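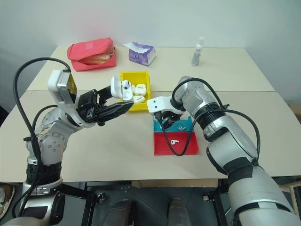 White cases in the yellow bin, and a lone earbud in the red half of the tray.

I want to make the case for bright, ugly plastic bins, and to do that I have to talk about earbuds, so bear with me.

At some point in the last few years every small thing I own turned white. The earbuds are white, the case the earbuds live in is white, the charger block is white, the little cord is white (well, it was). My desk is white too, which I picked myself and can't blame on anyone. Put a white case down on a white desk in the kind of light I get in November and you may as well have thrown it in a snowbank. I've patted down my own desk like a man looking for his glasses, found a dental floss container, and been briefly thrilled.

So here's my opinion, and I've been saying it to anybody who'll stand still: we've spent way too much energy on making our storage look nice and hardly any on making it easy to see into. I blame the whole calm-house thing. You know the look! Linen boxes with lids, everything the color of oatmeal, one eucalyptus branch. I went through that. I bought a set of lidded boxes from the Minska line, the ones in a shade called something like "fog," and I put all my small electronics in them and felt terrific for a weekend. Then I needed an earbud case and had to open every single box, because of course I hadn't labeled them, because labels would have ruined the fog.

Yellow plastic doesn't do that to you. A white case in a yellow bin is just about the easiest thing in the world to find. You look over, and there it is. No lid either, and I feel strongly about lids. A lid is one more step between you and putting a thing away, and I am a person who will lose to one more step every time. I'll set the thing down on top of the lid and call it done. Then something else goes on top of that, and now the box is a shelf.

My friend Yakubu Lawal disagrees with me about almost all of this. Yakubu thinks open bins are just clutter with walls around it. He keeps his things in drawers, in those shallow Hokska inserts, and I'll admit his drawers are beautiful. He opened one for me once and it was like a jewelry store in there. But he lives alone! He has one pair of earbuds! In my house there are four of us, all with the same white cases, give or take, and two of the four are teenagers who would sooner eat a drawer insert than use one.

And it's the sameness that gets me. When I was a kid my headphones had orange foam on them and my brother's had black foam, and there was never any question. Now my daughter picks up a case from the kitchen counter, walks out the door, and texts me at 8:15 that it's her brother's and it's dead. So then he has hers, and he's at 16 percent, and somebody's mad, and I'm the one who gets the texts. We tried stickers. Stickers slide right off that glossy plastic once they've been in a pocket for a week, and they leave that gray gummy outline behind. 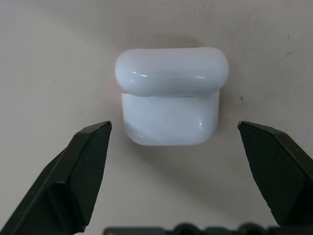 I do see why people like the things, by the way. I'm not immune. They've got those fat rounded corners and a shine on the front like a bar of hotel soap, and when the lid flips shut with that little click, I could do it all afternoon. I have done it all afternoon, on calls. As an object to hold in your hand, a charging case is pretty close to perfect. As an object to own several of, it's a nightmare, and I think whoever designs them only ever pictures one of them at a time, on a nice clean surface, with no family anywhere near it.

Back to bins, though, because I haven't gotten to the part I care about most, and that's the stray earbud. Everyone has one. You've got a case with both earbuds in it, fine, that goes in the bin. But then you've got an earbud by itself, and where does that go? In my experience it goes in the dish with the coins, then into the pocket of a coat, then through the wash. I've washed three. One of them lived, sort of, and made everything sound like it was coming from the apartment downstairs.

A loose earbud needs its own place, and the place has to be small and loud. I like red for this. Red says something's not finished here, go deal with me. I picked up a Usby tray with compartments for next to nothing and gave one compartment over to loose earbuds and nothing else, and I can tell you that sharing that compartment with paper clips would kill the whole idea. A single bud with its stem sticking out, lying in a red tray, is a question you can see from across the room. In the coin dish it's only one more bit of junk.

The other compartment is for the things I call "pending." Silicone tips, the tiny brush, whatever white plastic bit came in the box that I'm scared to throw out. I go through it when I feel like it. I'm not running a museum.

Now, I know what the tidy people will say, since Yakubu has already said it to me over lunch. He says if you own enough earbuds to need a bin for them, the bin isn't your trouble. And sure, okay, fine. There's a catalog from a place called Stergiou that still comes to our house addressed to the last tenant, and I went through it one evening and counted 41 different organizers made for cords and earbuds and chargers. Forty-one! One of them cost 171 dollars and was a box. I get that buying things to hold the things you bought is a silly way to live. But the earbuds are here already. They came in with birthdays and phone upgrades and one regrettable airport purchase, and they're going to be in my house until they die, so I'd like to know where they are in the meantime.

And a plastic bin costs hardly anything. You could use an old ice cream tub if it's a good strong color. You could use the lid of one. I'd go with yellow for the main bin over any other color, and I've tried blue and I've tried a green that came free with something. Blue is nice to look at, but with the lamp off it goes dark early and you're back to feeling around in there with your fingers. Yellow holds on until practically dinnertime.

What I'd really love is for the companies to fix it at their end and sell us cases in tomato red and grass green and purple, as the regular color, with no silicone jacket to buy. Two hundred kinds of jacket already exist, so somebody out there clearly wants the color! Until then it's on us, and I'd so much rather look at a loud yellow bin on my desk all day than spend one more morning on my knees by the couch with a flashlight, asking two kids which one of them had it last.

Yakubu is getting one for Christmas. I haven't decided if I'm going to wrap it or just leave it open on his counter with his earbuds already in it.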